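3.2 Folding and sorting on the bed

Laundry in the homes we visited was rarely folded where it was washed. Most households carried the clean load to a bedroom and worked through it on the bed, and this section deals with that stage. Washing and drying are covered in Section 3.1, and storage in Section 4.

We recorded 48 households over one February, all of them in the Sosa district. Between them they handled 600 items that we could follow from the pile to a finished state, meaning folded, hung, or set aside. Items that left the room before they were finished were dropped from the count. Socks were counted in pairs when they were matched and singly when they were not.

The bed served as the work surface far more often than a table, a couch, or the floor. People gave similar reasons for this in the short interviews afterward. It was the largest flat area they had, it was already clean, and the closet or dresser stood close by. Several also said they liked to sit while they worked. A few complained that a soft mattress made it hard to get a sharp crease, and one household kept a Vullanum folding board under the bed for dress shirts, though it was used for only two items during our visits.

The difference between small and large items was clear. Underwear, washcloths, and children's clothes were usually folded in the lap or against the chest and did not touch the bed until they were done. Large soft items – oversized T-shirts, jersey sheets, bath towels, blankets – had to be laid down at least once. Of the 600 items, 268 were laid flat or partly flat on the bed before the first fold. Knits needed the most handling at this point. A woven pillowcase can be shaken out and will mostly hold its shape, but a large knit piece twists along its length, sticks to itself, and hides its own edges. Finding a hem or a seam was often the slowest part of the job.

People dealt with this in two main ways. Working alone, they pinned one end with a knee or forearm and pulled with both hands. Working in pairs, each took an end and pulled, which opened up the length of the fabric but left the middle wrinkled. Figure 3 shows a large piece of soft cloth, crumpled and held at two points.

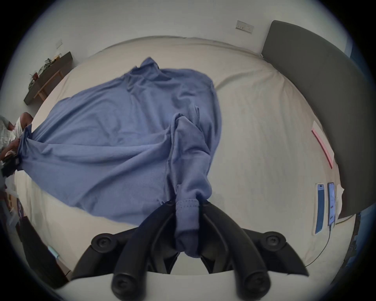
Figure 3. Large blue cloth held at two points over a cream fitted sheet. The hem shows near the grip at the front; the left end is pulled taut by hand.

The cloth in Figure 3 illustrates a problem we coded as "gathered grip." The front end is held by a bunched section, with the hem visible on a twisted bundle. Tension along the cloth does little for wrinkles that cross it, and they run in many directions here. To get from this state to a flat one, the holder normally has to let go and take hold again at a corner or a seam. We coded each release and new hold as a regrip. Small items seldom needed any. Fitted sheets and large knit tops needed the most, and in 15 cases the person gave up on an even fold and rolled or bundled the item instead.

Working in pairs did not remove regrips, but it changed where they happened. One person tended to stay put and keep hold of an end while the other moved around the bed or reached across it. When both people sat, neither could reach the middle easily, and the center of the cloth was smoothed last or not at all. Talk between partners was brief and mostly about corners: which one was which, and who had it.

The bedding underneath also mattered. A tightly fitted sheet gave a steady surface and could be smoothed against. Loose covers and comforters shifted with the cloth, and some people pushed them to the foot of the bed before they began. Color played a smaller part. Participants said they found edges faster when the cloth stood out from the sheet below it, but our timing data for light and dark pairs overlap too much to support this.

Item labels and regrip counts were entered in Grorkix by two coders working separately. Disagreements were mostly over whether sliding a hand along a hem counted as a new hold. We decided that it did not – the hand had to leave the fabric – and recoded the earlier sessions to match.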